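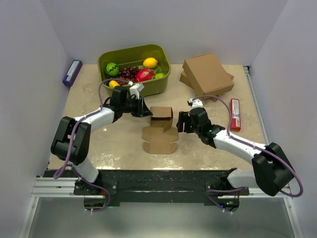 접힌 자리에서 무너진다
골판지 상자의 강도는 원지보다 괘선과 습도, 쌓는 방식에서 더 많이 달라진다

골판지 상자의 파손 사고를 조사하면 원인은 대체로 운송 중 충격으로 기록된다. 하역장에서 떨어뜨렸거나 지게차가 건드렸다는 것이다. 그러나 포장 시험실에 들어오는 파손품 가운데 상당수에는 충격흔이 없다. 모서리가 안으로 말리지도 않았고 면이 찢어지지도 않았다. 옆면이 천천히 배가 부르고, 윗변에서 손가락 한 마디쯤 내려온 곳에 가로로 주름이 잡혀 있다. 정적 하중을 오래 받은 상자에서 나타나는 형태다.

스탄빌(Stanville)에 있는 포장 시험소에서 압축 시험을 담당하는 아만다 계열의 구형 시험기는 두 장의 강판 사이에 상자를 놓고 일정한 속도로 눌러 내려간다. 하중은 처음에 완만하게 오르다가 괘선이 다 눌리고 나면 급하게 오르고, 꼭짓점을 지나면 떨어진다. 꼭짓점의 값이 상자압축강도, 현장에서 BCT라고 부르는 수치다. 시험소의 책임 기술자 앰버 하틀리(Amber Hartley)는 꼭짓점보다 그 앞의 곡선을 먼저 본다고 했다.

"초반 기울기가 느리면 괘선을 의심합니다. 최대 하중이 규격에 들어와도 변위가 크면 적재했을 때 상자가 기울어요. 기울면 위에 있는 상자의 모서리가 아래 상자의 모서리를 벗어납니다. 그때부터는 규격서의 숫자가 의미가 없습니다."

골심지와 라이너

골판지는 물결 모양으로 성형한 골심지의 양쪽에 평평한 라이너를 붙인 판이다. 굽힘에 저항하는 것은 주로 바깥쪽 라이너 두 장이고, 골심지는 둘 사이의 간격을 유지한다. 구조로 보면 샌드위치 패널과 같다. 간격이 벌어질수록 굽힘 강성이 커지므로 같은 원지를 쓰더라도 골이 높은 판이 잘 휘지 않는다. 대신 골이 높으면 면을 수직으로 누르는 힘에 약하고 인쇄면이 고르지 않다.

골의 종류는 알파벳으로 구분한다. A골이 높고 성기며, B골은 낮고 촘촘하고, C골은 그 중간이다. E골은 더 낮아서 소형 상자나 인쇄 품질이 중요한 낱포장에 쓴다. 알파벳 순서와 높이 순서가 일치하지 않는 것은 규격이 개발된 순서대로 이름이 붙었기 때문이다. 두 종류를 겹친 이중양면 골판지는 바깥에 B골을, 안쪽에 A골이나 C골을 두는 경우가 많다. 바깥쪽의 촘촘한 골이 인쇄와 타격을 받고 안쪽의 높은 골이 두께를 만든다.

골의 방향은 상자의 강도를 좌우한다. 일반적인 운송 상자는 골이 위아래로 서도록 재단한다. 골이 서 있으면 작은 기둥이 옆면 전체에 늘어선 것과 같아 세로 하중을 잘 받는다. 골이 누우면 같은 판이라도 세로 방향 강도가 크게 줄어든다. 그런데 전개도를 원단에 배치할 때 자투리를 줄이려고 방향을 돌리는 일이 있다. 소형 상자에서는 내용물이 하중을 대신 받아 문제가 드러나지 않지만, 치수가 커지면 드러난다.

원단을 수직으로 세워 가장자리를 눌렀을 때의 강도를 수직압축강도(ECT)라고 한다. 단위는 길이당 힘이다. 상자압축강도를 추정할 때 널리 쓰는 매키 식은 이 값과 상자의 둘레, 판의 두께만으로 계산한다. 간이식에서 상자압축강도는 수직압축강도에 비례하고, 둘레와 두께를 곱한 값의 제곱근에 비례한다. 둘레를 두 배로 늘려도 강도가 두 배가 되지 않는다는 점이 이 식에서 바로 나온다. 옆면이 넓어지면 가운데가 먼저 휘어 하중을 내려놓고, 남은 하중은 네 모서리로 몰린다.

식에는 높이가 들어가지 않는다. 높이가 둘레에 비해 지나치게 낮지 않은 상자에서는 높이의 영향이 작다고 보아 생략한 것이다. 납작한 상자에 이 식을 그대로 적용하면 오차가 커진다. 손잡이 구멍, 통기 구멍, 넓은 면적의 인쇄도 식에는 없다. 모두 강도를 낮추는 쪽으로 작용한다.

괘선의 깊이

평평한 전개 상태의 골판지를 상자로 접으려면 접힐 자리를 미리 눌러 두어야 한다. 이 선이 괘선이다. 얕으면 접을 때 선이 비뚤어지고 라이너가 옆으로 밀리며, 깊으면 라이너의 섬유가 끊어진다. 끊어진 섬유는 출고 시점에는 보이지 않는 경우가 많다. 건조한 창고에서 날개를 한 번 더 접었다 펴면 바깥 라이너가 선을 따라 갈라진다.

브레드홀름(Bredholm) 공장의 공정 기술자 슈테판카 시메크(Štěpánka Šimek)는 괘선 불량을 원단의 수분과 묶어서 관리한다. 갓 나온 원단은 따뜻하고 수분이 고르지 않다. 바로 재단하면 괘선이 깨끗하게 들어가지만 이후 판이 휘는 경우가 있고, 오래 두면 가장자리부터 말라서 같은 압력에도 섬유가 끊어진다. 공장에서는 원단 더미의 가운데와 가장자리에서 따로 시료를 떼어 수분을 잰다. 두 값의 차이가 기준을 넘으면 재단을 미룬다.

가로 괘선은 상자압축강도에 직접 영향을 준다. 윗날개와 아랫날개가 접히는 선은 골을 가로질러 눌려 있다. 하중이 걸리면 이 부분이 먼저 찌그러지고, 그다음에 옆면이 힘을 받기 시작한다. 시험 곡선의 완만한 앞부분이 이 구간에 해당한다. 날개의 길이가 서로 달라 안쪽 날개와 바깥쪽 날개의 괘선 높이를 어긋나게 잡는 설계도 있는데, 판 두께만큼의 단차를 두지 않으면 네 면이 동시에 하중을 받지 못한다. 긴 면이 먼저 꺾이고 짧은 면은 나중에 꺾인다. 최대 하중은 네 면의 합보다 작아진다.

"도면에는 선 하나로 그려져 있지만 금형에서는 폭과 깊이와 받침의 경도가 전부 변수입니다. 받침 고무가 닳으면 도면은 그대로인데 상자가 달라집니다." 시메크의 설명이다. 브레드홀름은 금형의 교체 주기를 사용 횟수로 정했다가, 지금은 괘선의 굽힘 저항을 측정한 값으로 정한다. 횟수 기준에서는 두꺼운 원단을 많이 찍은 금형과 얇은 원단을 많이 찍은 금형이 같은 날 교체되었다.

수분

종이는 주변 공기의 습도에 맞추어 수분을 흡수하고 방출한다. 표준 시험 조건은 온도 23도, 상대습도 50퍼센트다. 이 조건에서 시료를 충분히 방치한 뒤에 누른 값이 규격서에 오른다. 실제 창고에서 이 조건이 유지되는 시간은 길지 않다. 저온 창고에서 나온 상자가 더운 하역장에 놓이면 표면에 결로가 생기고, 라이너가 먼저 젖고 골심지가 뒤따른다.

습도의 절댓값보다 다루기 어려운 것은 변동이다. 종이가 일정한 하중 아래서 시간이 갈수록 변형되는 현상을 크리프라고 하는데, 습도가 오르내리면 일정하게 높은 습도에 둘 때보다 변형이 빨리 진행되기도 한다. 제지 분야에서는 가속 크리프라고 부른다. 흡습과 방습을 되풀이하는 동안 섬유 사이에 응력이 고르지 않게 걸리는 것이 원인으로 거론된다. 낮에 환기하고 밤에 닫는 창고에서 하루 주기의 변동이 생긴다.

농산물 포장을 연구하는 호세피나 아란시비아(Josefina Arancibia)는 우엔추만(Huenchumán)의 과일 선과장에서 상자 490개를 저온 저장고에 쌓아 두고 변형을 기록했다. 1월에 시작한 시험이었다. 맨 아래 단 상자의 높이를 정해진 시각에 측정하고, 저장고 안 두 지점의 습도를 함께 기록했다. 높이 감소는 문이 자주 열리는 쪽에 놓인 상자에서 먼저 나타났다. 저장고 평균 습도만 기록했다면 두 지점의 차이는 자료에 남지 않았을 것이다.

아란시비아의 보고서에서 포장 담당자들이 주로 인용하는 부분은 접착에 관한 대목이다. 골심지와 라이너를 붙이는 접착제는 전분이 주성분이고, 내수 처리를 하지 않은 전분 접착제는 고습에서 약해진다. 라이너에 발수 처리를 해도 재단된 단면으로 수분이 들어간다. 단면은 골의 통로가 그대로 열려 있는 곳이다. 회수된 상자 몇 점에서는 라이너 표면이 멀쩡한데도 아래쪽 가장자리의 골심지가 라이너에서 떨어져 있었다.

쌓는 방식

상자 하나의 강도가 정해져도 팔레트 위에서 쓸 수 있는 강도는 따로 계산해야 한다. 위아래 상자의 모서리를 맞추어 수직으로 쌓는 기둥쌓기는 강도를 가장 온전하게 쓴다. 모서리가 하중의 큰 부분을 담당하므로 모서리 위에 모서리가 와야 한다. 단마다 방향을 바꾸는 맞물림쌓기는 옆으로 무너지지 않는 대신 위 상자의 모서리가 아래 상자의 넓은 면 가운데에 놓인다. 그 자리는 옆면 중에서도 잘 휘는 곳이다.

상자가 팔레트 밖으로 튀어나온 경우도 결과가 비슷하다. 튀어나온 쪽의 옆면은 받쳐 주는 바닥이 없어 하중을 전달하지 못한다. 팔레트 상판의 널 간격이 넓을 때도 모서리가 틈 위에 걸리면 같은 일이 생긴다. 널 사이에 걸린 모서리는 밖에서 잘 보이지 않는다. 포장 설계자는 상자 도면과 함께 팔레트 도면을 받아야 하지만 두 도면을 관리하는 부서가 다른 회사가 많다.

볼빌(Vorville) 물류센터의 적재 기준은 2021년 9월에 개정되었다. 개정을 맡은 이바나 카라스코(Ivana Carrasco)는 기존 기준의 안전율이 모든 품목에 하나로 적용되고 있던 점을 먼저 고쳤다. 이전 기준은 보관 기간이 30일인 품목과 이틀 만에 나가는 품목을 구분하지 않았다. 개정 기준은 보관 기간, 습도 구간, 쌓는 방식의 세 항목에 각각 감소 계수를 두고 이를 곱해 허용 하중을 구한다.

카라스코의 부서는 개정 전에 팔레트 828개의 적재 상태를 조사했다. 조사표에는 상자의 돌출 여부와 모서리의 어긋남, 랩의 감김 정도, 최하단 상자의 변형을 적었다. 변형이 적힌 팔레트는 돌출이 함께 적힌 경우가 많았고, 원지의 등급과는 뚜렷한 관계가 없었다. 조사 이후 센터는 납품사에 원지 등급 상향을 요구하던 문서를 회수하고 상자의 바닥 치수를 팔레트에 맞추라는 문서를 새로 보냈다.

치수를 바꾸는 일은 등급을 올리는 일보다 오래 걸린다. 바닥 치수가 바뀌면 내용물의 배열과 금형이 바뀌고, 자동 봉함 설비의 안내 폭도 다시 맞추어야 한다. 등급 상향은 발주서의 기호 하나를 고치면 끝난다. 포장비가 오르는 것은 기호를 고친 뒤의 일이고, 그 비용은 대개 파손을 기록하는 부서가 아닌 곳에 잡힌다.

재생 원지

재생 섬유의 비율도 강도를 논할 때 빠지지 않는다. 섬유는 해리와 건조를 거칠 때마다 짧아지고 뻣뻣해져서 서로 결합하는 능력이 떨어진다. 제지 공장은 표면 사이징으로 전분을 입히거나 평량을 높여 보완한다. 평량을 높인 재생 원지는 건조 상태의 시험에서 천연 펄프 원지와 비슷한 값을 내기도 한다. 차이는 고습 조건에서 다시 벌어진다.

포장재 구매를 오래 담당한 아얀다 프리토리우스(Ayanda Pretorius)는 규격서에 평량만 적힌 견적은 비교하지 않는다. 평량은 면적당 무게이고 강도가 아니다. 그가 납품사에 요구하는 항목은 수직압축강도, 원지의 단축압축강도, 표준 조건과 고습 조건에서 각각 측정한 상자압축강도, 시료의 전처리 시간이다. 마지막 항목이 빠진 성적서는 돌려보낸다.

"시료를 얼마나 두었다가 눌렀는지 모르면 두 회사의 숫자를 나란히 놓을 수 없습니다. 마른 상태에서 표준 조건으로 들어갔는지, 젖은 상태에서 들어갔는지도 적으라고 합니다." 종이는 같은 습도에서도 어느 쪽에서 접근했는지에 따라 수분 함량이 다르다. 흡습과 방습의 이력 차이 때문이며, 표준 시험 절차에서는 시료를 먼저 건조한 쪽에 두었다가 표준 조건으로 옮긴다.

프리토리우스가 보관하는 성적서 철에는 같은 상자를 두 시험실에 맡긴 기록이 있다. 한쪽은 상자를 빈 채로 테이프로 봉했고 다른 쪽은 접착제로 봉했다. 윗날개가 고정된 정도가 달라 곡선의 앞부분이 어긋났고, 최대 하중에서도 차이가 났다. 이후 그의 발주서에는 봉함 방법이 한 줄 추가되었다. 상판을 고정한 시험기인지 기울어질 수 있는 시험기인지를 묻는 줄은 그 아래에 있다.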